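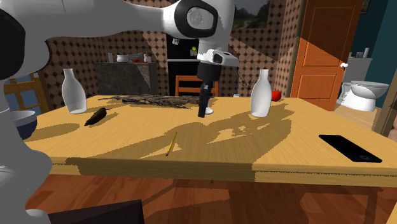

Gholamreza told me I'd been pruning the quince all wrong for years, and that if I wanted fruit worth carrying home I should stop cutting it in the fall and leave it alone until the buds were just thinking about moving. He said it so kindly that I wasn't even put out. Then he asked for more tea, and we went on talking until past four with the rain coming down over Pruvdale and the gutter spilling over by the back step again.

I do love these visits. He brought the old notebook with him this time, the one with GHASEMI lettered on the front in his father's hand, and let me copy out the recipe for the quince preserve. It wants 11 cups of fruit, cored and cut small (the cores go in a bit of cheesecloth and get boiled along with it), and then it simmers very low for 40 minutes before you even think of the sugar. I had always put the sugar in at the start! No wonder mine comes out so pale and stiff. He says the color only comes if you're patient with it, and his is the deep red of a garnet, so I suppose I have to believe him.

We got to talking about the orchard up at Damuvow, where he worked as a boy. They had 463 trees, he says, and his uncle knew every one of them and scolded them like children when they didn't bear. The pickers used to sleep out under the far row in June when the house was too hot, and he can still remember the smell of the grass. I wish I'd seen it. It's all houses now, and the road to Stokano goes straight through where the packing shed was.

After he left I washed up and went out in my boots to look at the poor quince. It does look sorry for itself on the south side, where I took off that big limb. I've promised it a rest. I need to order jars too, 48 of the small ones, and ask my sister if she still has the long spoon, the one I lent her for the apple butter. The gutter will have to wait until it dries out up there.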